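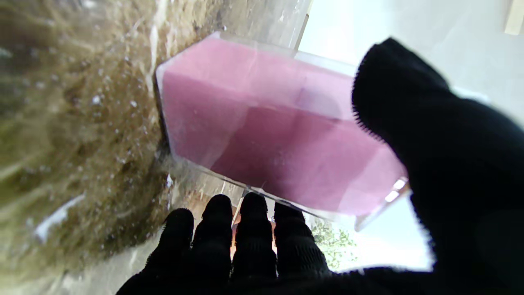
Fig. 1. Wrist view, thumb on the clear case round the pink block.

Welcome back, everyone, and do find a seat near the front if you can! Before we train anything at all we need examples, and Mercy Mbwambo's notes from January put the target for the Morko set at 600 good ones, each with its own label. Please label what the wrist view shows and leave your guesses out.

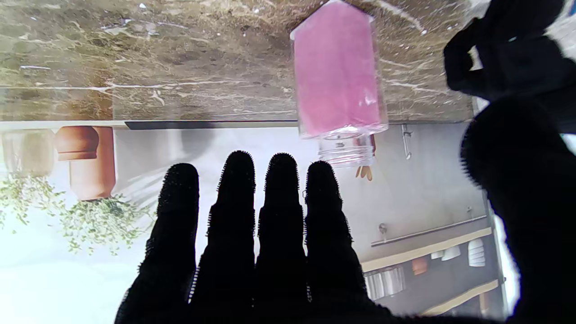 Variety matters far more than people expect when they first sit down to record (I was just the same). A learner given one tidy view will cling to it. With the wrist turned so that the counter runs along the top and the plant hangs downwards, the bottle's open neck points at the fingers, and we want plenty of views like that one. Keep them as they are, please, and don't rotate them. For next time, label clips up to 299.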